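Minutes, chores group, 19/12/2021

I'm typing these up from my own scribbles, so shout if I got you wrong. We met in the back room at Zernham again, started late, and the radiator was clanking the whole time.

**Last time's minutes.** Fine, except the Plamumer shelf trial was in August and I'd put it down as "summer sometime." Fixed.

**Shop floor.** The Plamumer numbers finally came in! Out of 1198 restocking attempts the arm got through 600 with no help at all, which sounded great until the Cáceres people (on the phone, bad line) asked how many of those were plain square boxes. Nearly all of them, it seems. Bags of rice still defeat it. We agreed that boxes onto a flat shelf is a yes, soft stuff is a no, and we'll stop saying "restocking" as if it were one job. I'm rewriting that page of the report.

**Bathroom task.** This took up most of the evening. The simulated version is a two-arm robot in a wood-paneled hallway with a toilet against the wall, and the chore we want is clear the tank lid, wipe it, put everything back. On the lid there's a spray bottle, a tall lamp and a little orange-brown cylinder lying on its side. I said the bottle is the easy one and the lamp scares me — it's long and skinny, and a small bump at the bottom is a big swing at the top.
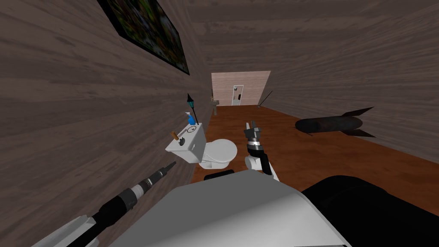 Jodinthorpe disagreed with me pretty firmly and said the lamp only has to be moved, whereas a spray bottle has to be squeezed, aimed and put down again, and no gripper they've tried does all of that twice in a row. Fair point. I'd been thinking about picking up and forgot about using. Somebody else wondered if a person would bother moving the lamp at all (I wouldn't) and we got sidetracked onto our own cleaning habits for a good while.

What we settled on: moving and wiping get scored separately, spraying goes in as an extra, and we do 80 simulated runs before anyone talks about a real bathroom. Knocking anything onto the floor is a fail, even if the robot picks it up after.

**Money.** 288 left in the kitty. Two of us want spare finger pads, I want a decent kettle — held over.

**To do**
- Me: report page on boxes, scoring sheet
- Jodinthorpe: write down what counts as a spray
- Cáceres: send the laundry folding notes, please, and a better phone number

Next meeting same room, bring a sweater.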